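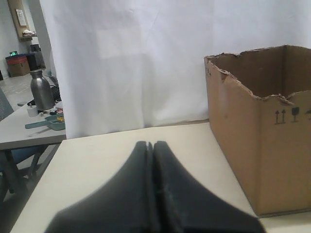 Jan 3, 2023

**Test knitters wanted – the Vultby cardigan**

Right, quick one as I want this up before the shop opens. Looking for test knitters for a new garment pattern. DK weight, bottom up, steeked front, stranded yoke. It's called Vultby and it's been on and off my needles for far too long. Pattern is written, tech edited and charted. Now needs real people to knit it on real needles and tell me where I've gone wrong.

Start any time from now. Finished and photographed by the end of March please. That's a proper stretch for a full cardigan but not endless, so do have a think about what else is on your needles before you put your name down.

## The cardigan

- Knitted in the round from the hem, steek up the centre front, button bands picked up afterwards
- Plain stocking stitch body, one inch of twisted rib at hem and cuffs
- Sleeves worked separately, joined at the underarm
- Yoke in two colours, never more than two in a round
- Short rows at the back neck. Charted version does NOT include the short rows, they're written out only. Sorry, couldn't make it look sensible on a chart
- Shawl collar or plain crew neck, instructions for both

Sample is in Drikelby DK, colours Slate and Oatmeal. Lovely woolly stuff, a bit scratchy off the ball, softens no end in the wash. You don't have to use it. You do have to use something sheepy that will hold a steek. Please, no superwash, no cotton, no acrylic for this one. I love acrylic for blankets but I'm not having anyone's cardigan unravel on my account.

Largest size takes 2,000 metres in total with the shawl collar. Less for everybody else, full table is in the pattern and I'll send you your size's amounts before you commit to anything.

## Sizes

Smallest is a 34 inch finished chest, then up in the usual steps. Designed with a few inches of ease but people like what they like. Tell me your actual chest measurement and which size you'd want to knit, and I'll say if I think it's daft.

I am always short of testers at the top end of the range and always swamped in the middle. If you wear one of the bigger sizes please please don't be shy. If you're a middle size and don't get picked it's not you.

Sleeve length and body length are both easy to alter. Just write down what you did. I need to know the row count you ended up with, othewise I can't tell whether my numbers are off or your arms are long.

## Tension

22 stitches over four inches on 4 mm needles, in the round, after washing. Over the colourwork as well. If your stranded knitting pulls in (mine does) go up a needle for the yoke. Swatch needed before you cast on. Photo of the swatch, with a ruler or tape on it, washed and dry. I know. I hate it too.

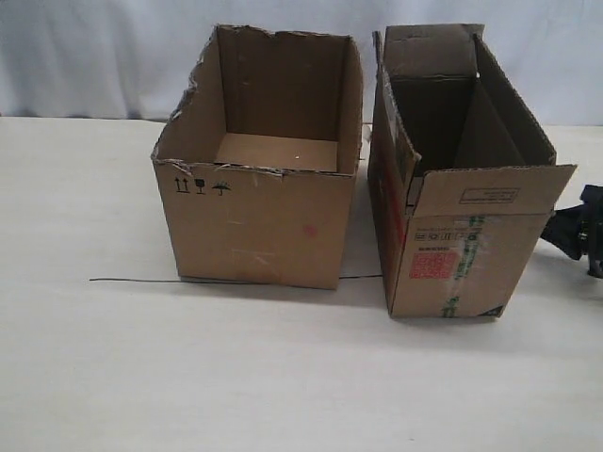 Swatch can be flat for the plain bit but not for the yoke pattern. Purling stranded rows comes out at a different tension for nearly everyone and then the yoke is either a bib or a noose. Speed swatch is fine, long floats across the back, knit side only.

## What I need from you

- Knit the whole thing. Body, both sleeves, bands, ends in
- Follow the pattern as written, apart from lengths. No swapping the yoke for another yoke
- Notes as you go. Typos, stitch counts that don't add up, anything you had to read more than once
- Yarn used, by weight if you have kitchen scales
- Check in at the hem, the underarm join and after cutting the steek. Two lines will do
- Photos of it finished, worn or on a hanger, in daylight. Front, back, one of the yoke close up. Faces not needed
- Okay for me to use the photos on the pattern page, with your name or without. Say which

If something goes wrong in your life, and it does, just drop me a line and step out. No hard feelings. What I can't be doing with is silence and then finding you on the forum cheerfully casting on a shawl.

## What you get

Final pattern as a PDF, obviously. Plus any 3 others from my back catalogue, your pick. Anyone using Drikelby gets a discount code for the shop in Trastgate, online or over the counter. Can't stretch to yarn support this time. I did ask.

It isn't paid work and I'm not going to dress it up as if it was. If you think designers should pay testers, fair enough, I go back and forth on it myself. The tech editor is paid. The testers get patterns and my thanks and their name in the back of the PDF if they'd like it.

## Experience

You should have knitted one jumper or cardigan before, and some stranded colourwork, even if only mittens. Steeking – no experience needed. In fact I'd like a few people who've never cut their knitting, so I can find out whether that page makes sense to someone who's frightened. Crochet reinforcement is the method given. Machine stitching also covered in a short note, if you've got one and trust it.

Chart readers and non-chart readers both welcome. The yoke is written out line by line as well. It goes on for ever but it's there, and I badly want two or three people to work only from the written rows, as nobody did last time on Rosales and a mistake got through in round 12. Very embarassing. It's fixed now, download again if yours is the old one.

## Where it all happens

A private group on the forum. You'll get a link. If you don't do forums, email is fine, but you miss out on seeing everyone else's colours.

The group tends to be chattiest in the evenings. I answer pattern questions most days, slower at weekends as I'm on the till. Please don't message the shop with test queries, they'll only hand it to me on a bit of till roll.

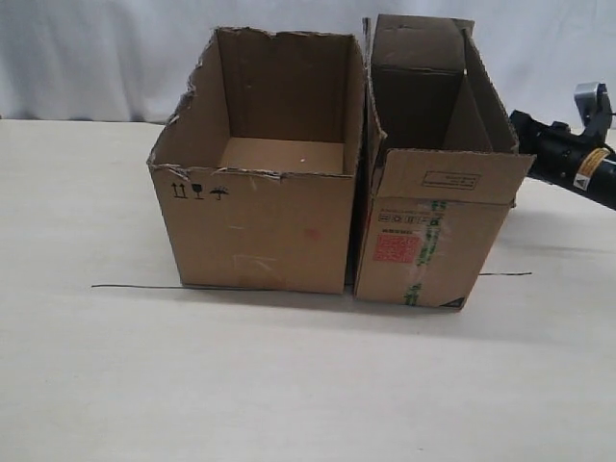

*Two cardboard boxes, both open.*

## How to apply

Email me through the contact form, subject line VULTBY TEST. In it:

- Name, and forum name if you have one
- Chest measurement and the size you'd like to knit
- Which collar
- Charts or written
- Yarn you've got in mind, with a link if it's something obscure
- One or two photos of stuff you've made. Doesn't have to be fancy pictures, I want to see the knitting
- Anything with a deadline between now and the end of March. Babies, exams, house moves

I've got room for 30 testers across all sizes and will close the form when it's full. Will reply to everyone, yes or no, may take me a week. Check your spam folder, half my replies seem to end up there.

## Odds and ends

Pattern stays private till release. No posting charts or stitch counts. Progress photos are fine anywhere you like, in fact please do, just leave a gap before showing the full yoke until I've said go.

US or UK terms – it's UK throughout with a crib sheet for abbreviations. English only for now.

Buttons. Seven for the crew neck, five for the shawl collar. Don't buy them until the bands are done, the buttonholes are a bit stretchy and you'll want to try a few for size.

Left-handed knitters, one of you at least please. The yoke motif is symmetrical so it should come out the same but the short rows might want rewording.

Form's open now.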